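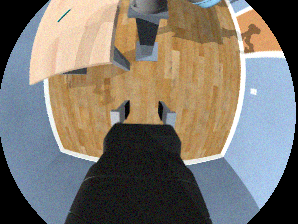

The shop in Pronham opens at eight, but the woman who runs it is usually at the bench by six. She repairs and refinishes tables. She has done it for 17 years, the last two of them in the old feed store on the main street, and she would not give her name for this piece because, she said, she has enough work already.

"People bring me a table when it wobbles or when they can't stand to look at it anymore," she said. "The wobble is easy. It's one loose joint, nearly always, and they've been folding up napkins under the leg for ten years."

She learned the trade at Varkavis, a furniture plant that closed its finishing line one May and let the whole crew go. She bought a sander and a set of clamps from the sale and started in her garage.
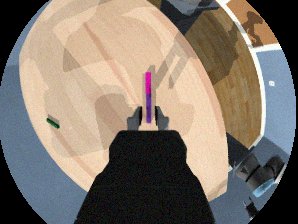
Most of her customers are families, and most of the damage is the ordinary kind. Water rings, heat marks, a burn from a pan. She does not lecture anyone about it. Color is the thing she gets the most calls about. A stick of bright pink and purple on a pale top like that one is no trouble when you can pick it up and put it away, she said, but wax ground into open grain is another matter. "I scrape first, with a plastic card. Then mineral spirits on a rag. Don't start with sandpaper. You'll push the color down and then you've got a pink table."

Asked what finish she likes, she said oil for people who will keep it up and varnish for everybody else. She used to order her oil from Dilier, and changed when the cans got smaller and the price stayed put.

The biggest job she ever took was a set of 16 dining tables for the Pattinasarany, a hotel out by the lake. She charged $3,225 and says she should have asked for more.

"I priced the tops and forgot the legs," she said. "Legs take longer than tops. You can't lay them flat."

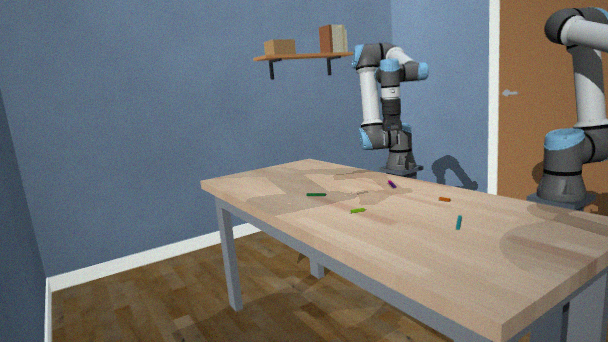
Reading time: 2 minutes

She does not plan to hire. She tried it once, and spent her evenings redoing the edges. What she would like is a second room, so that dust from the sander stays off anything that is drying. The upstairs of the feed store is empty, but the stairs are narrow and turn twice.

"I measured," she said. "A card table would go up. That's it."

She had a drop-leaf waiting on the bench with one hinge off, and she went back to it.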